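Clurnix opens closed testing for Zindov, a cooperative game about a mountain railway

BURKBERG. The game studio Clurnix announces that the closed test of its new game Zindov begins in September. Players on PC can register now on the studio's website. Registration is free and it does not oblige anybody to buy the game later.

Zindov is a cooperative game for two to four players. The players are the crew of a small train which must cross the mountains before the winter closes the line. One player drives, another one takes care of the boiler, and the others repair the track, load the goods and speak with the people at the stations. The roles are not fixed. At every stop the crew can change places, and in the harder chapters it is necessary to do so.

The full line has 64 stations, and 13 of them are included in the closed test. The test part begins at the lower depot and ends at the long bridge. In our internal sessions a crew with some experience finished it in one evening, but a new crew usually needs two or three. Progress from the test will not be carried over to the final game. We ask players to keep this in mind before they put too much love into their locomotive.

What is new for the closed test

The players of our first small demo wrote to us that the weather was beautiful but had too little influence on the journey. For this reason the weather system was made again from the beginning. Snow now collects on the rails and on the roof of the wagons, and the driver feels the additional weight on every slope. Fog makes the signals difficult to read, so the crew must send one person forward with a lamp. The wind can close a mountain pass during the whole night, and then the crew must decide if they wait or take the old tunnel.

The second large change is the voice of the train. Our sound team recorded 346 separate sounds for the locomotive, among them many small ones which a player will maybe never notice. With a little practice it is possible to hear that a valve is not well closed or that a brake is too hot, without looking at any instrument. For players who cannot hear these sounds, or who prefer to play with low volume, every important sound also has a visual sign which can be switched on in the settings.

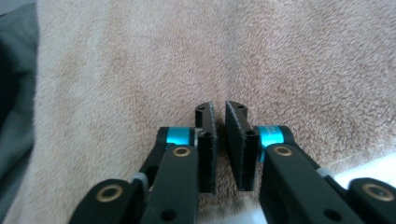

Controls were also improved. The keyboard, the mouse and the gamepad can be used together and every action can be assigned to a different key. The text size has four steps, and the camera movement inside the cabin can be reduced or turned off completely. It is also possible to play with one hand, if the player chooses the role of the driver or of the station speaker.

Playing with strangers

Not everybody has three friends with a free evening at the same time. Zindov therefore has a station board, where a crew can leave a notice and look for missing members. The notice shows the language, the preferred hour of play and the style of the crew, for example calm or fast. Voice chat is not required. A wheel with short orders such as "more steam", "stop here" and "I need help" covers the most frequent situations, and the orders are translated automatically into the language of each player.

There is no ranking list in Zindov and there will be none. At the end of each journey the crew receives a travel book with the route, the goods which were delivered and the small accidents on the way. The book can be saved and shared.

The Gunawardena line

Together with the main route, the final game will contain a side route with the name Gunawardena line. It goes through a valley with tea gardens and has a narrower track, smaller wagons and very sharp curves. The side route can be played separately from the main story. It is not a part of the closed test, but we will show the first minutes of it in a video before the test is finished.

How to take part

Registration is open on the Clurnix website. In the first wave 104 crews will be invited, and further crews will follow when the servers work without problems. A player can register alone or as a complete crew. If one member of a crew is invited, the others receive their keys at the same time. Testers are allowed to stream the game and to publish their own pictures and videos.

The final game will be released on PC first. The price and the release date will be announced after the closed test, when we have read the comments of the players. Versions for consoles are planned, but the work on them has not started yet.

About Clurnix

Clurnix is an independent game studio from Burkberg. The studio develops cooperative games for small groups and publishes them itself. Press keys for the closed test, screenshots and the logo in high resolution can be requested through the press form on the studio's website.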